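Thursday, late

Up before six to get the paper goods sorted before the bread came. The community room at Bondville opens at eight for us, but the side door was already unlocked, so I carried things in from the car without waiting. Three trips. The boot tray by the door is cracked now and lets water through onto the mat, so I moved it under the coat hooks where it does less harm.

The coffee mornings have grown since January. In winter we could get by with one urn and whatever mugs were in the cupboard, and I would wash up as people finished. That stopped working about a month ago. The sink is small and the hot tap takes forever, and I was missing the whole morning standing with my back to everyone. So now it is paper cups for coffee and the real mugs only for people who ask.

I placed the order with Osine last week. They were cheaper than Plidanberg by a few dollars and they deliver to the door, but they pack everything in one large box with no dividers and the sleeves get crushed at the corners. I lost 13 cups out of this delivery. They were bent at the lip, and a bent lip leaks down the chin. I put them aside for paint water and seedlings. Plidanberg packs better. I may go back to them when this box is used up, or I may write to Osine first and see what they say.

I took the cups out of the plastic and stood them on the table by the wall, away from the urn. Last time they were right next to it and the steam softened the bottom few. I also stopped putting the lids out, as hardly any were used and the ones that were ended up on the floor.
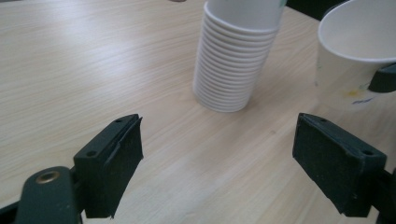
How many cups do I need to put out for one morning? I plan on 90, and the rest stay in the box until somebody tells me we are low.

That number came from keeping a tally on the back of the sign-in sheet in February. People take a second cup when they go back for more coffee, even if the first one is still in their hand. I thought about a marker pen so they could write their initials, and I did try it for 2 weeks. The pen disappeared both times. A sign asking people to keep their cup did a little good at first and then it became part of the wall.

The bread came late, which pushed everything back. I used the time to wipe down the tables and fix the chairs. The folding ones need new rubber feet. They scrape, and they have left gray lines on the floor that do not come up with the ordinary cleaner. I tried a tennis ball cut open on one leg and it held all morning, so I will look for more of those before I spend money on the proper kind.

I filled the urn to the lower line instead of the top. It took 40 minutes last week when it was full, and we had a row of people standing there with dry cups. With less water it was ready in time, and I topped it up once at half past nine. The coffee was stronger than usual after that. Two people mentioned it and one of them meant it kindly.

Milk was fine. Sugar was low. I had written sugar on the list and then bought everything on the list except sugar. There was a bag of the brown kind at the back of the cupboard, hard as a brick, and I broke it up with the handle of a knife. It did the job.

The room was full by ten and stayed that way until after eleven. It rained hard and I think that kept people in. The windows fogged and we had to prop the door with a chair, and then it was too cold at that end. Somebody left a blue umbrella. I hung it on the hooks with the other one from last month.

Cleanup was quick. With no mugs to wash, the sink was empty apart from the spoons. The trash is the other side of it - over 2 bags, mostly cups, and the bin outside was already half full from the Wednesday group. I pushed it down with the broom. The cups cannot go in with the paper recycling here on account of the lining, or so the notice by the bin says. I don't feel good about that part.

Drove home by way of Mathew Hardware for the rubber feet, just to see the price. They were out of that size. Bought sugar next door while I was thinking of it and put it straight in the box by the front door, so it goes with me next time.

Feet sore. Soup and toast for supper. Still need to empty the car.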